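Table-Clearing Arms: Drops, Stalls and Stops
Frequently asked questions

This page covers the fault most of you wrote in about in October, when arms began letting go of cups or stopping halfway through a reach. It applies to the table-clearing setup with the Preton controller. If you run the older Kopecký controller, the stop procedure is the same but the fault numbers are different.

What went wrong?

After the October update, the controller could lose track of how far the hand was closed. It would report a good grip when the fingers had barely touched the object, and then start to lift. Sometimes the object stayed on the table. Sometimes it came up a few inches and fell. In a smaller number of cases the arm stopped in midair with fault 1172 and would not take a new command.

Was anyone hurt?

No. One operator at the Clakov site reached in to catch a falling bowl while the arm was still powered. She was not touched, but we are treating it as a safety matter, and the stop procedure below was rewritten after it.

What does the test table look like?

We use toy food, plates, bowls and cups, plus a bottle or two, on a plain white table. A large black case stays at one end so the arm has to plan its path with something big nearby. Please keep your own layout close to this one when you send us a report. It makes your logs much easier to compare with ours.

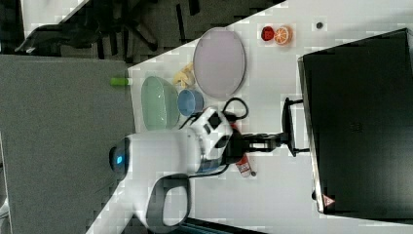 What do faults 1172 and 1343 mean?

Fault 1172 means the finger position and the motor current don't agree. It is the one tied to this problem.

Fault 1343 means the arm thinks it is too close to something it shouldn't touch. It can follow a 1172, but it also shows up alone, usually when a large object has been moved and the table map is out of date. Redo the map before you do anything else.

The arm has stopped with a fault. What do I do?

1. Press the stop button. Do this even if the arm is not moving.
2. Wait for the controller to show that motor power is off.
3. Keep your hands outside the reach of the arm until then. If something falls, let it fall.
4. Support the forearm with one hand before releasing the brake.
5. Take out whatever is in the fingers.
6. Write down the fault number and the time, then restart.

Do not clear the fault from the tablet and carry on. The tablet clears the message but does not reset the finger position, and the next grip will be off by the same amount.

Can I still trust the wrist camera?

Yes, for what it can see. The camera was not the cause. But it sits very close to the gripper, and the hardware takes up a good part of the view. Near a large dark object there may not be much left to judge distance by. Several of you asked whether the system should have noticed a bad grip from the picture alone. In this version it doesn't check.
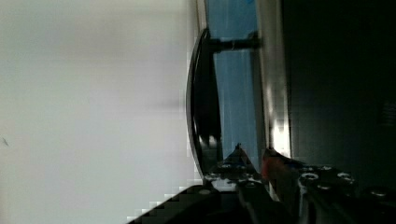
View from the wrist camera, gripper hardware along the bottom.

Which objects are most affected?

Cups, mostly. A cup lying or tilted on its side gives the fingers a curved wall to close on, and a small error in finger position matters more there than it does on something flat. Flor Restrepo ran the cup test for us on the old and new software. Of 4000 grips on the October version, 43 were reported as good when they weren't. That is a low rate, but a site that runs all day will see it often enough.

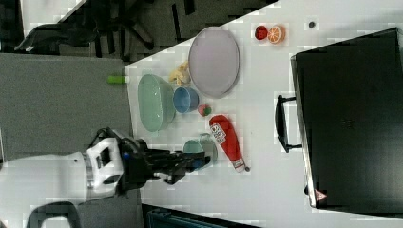
The same test with the finger check turned on gave no false reports, though each grip takes a little longer. Most sites should leave the check on. If speed matters to you, write to us before turning it off.

Is there a fix?

There is a patch from Haltia support that turns the finger check on by default and makes fault 1172 require a full restart. Install it with the motor power off. Afterward, run the hand calibration twice - the first pass clears the old values and the second one sets the new ones.

Do I need to replace any parts?

Not for this fault. If 1172 comes back after the patch and both calibration passes, stop using the arm and send us the log. A worn finger cable can give the same number.

What should I put in a report?

The fault number, the time, the software version, what the hand was reaching for, and whether the object was lifted or left on the table. Attach the controller log for the full hour.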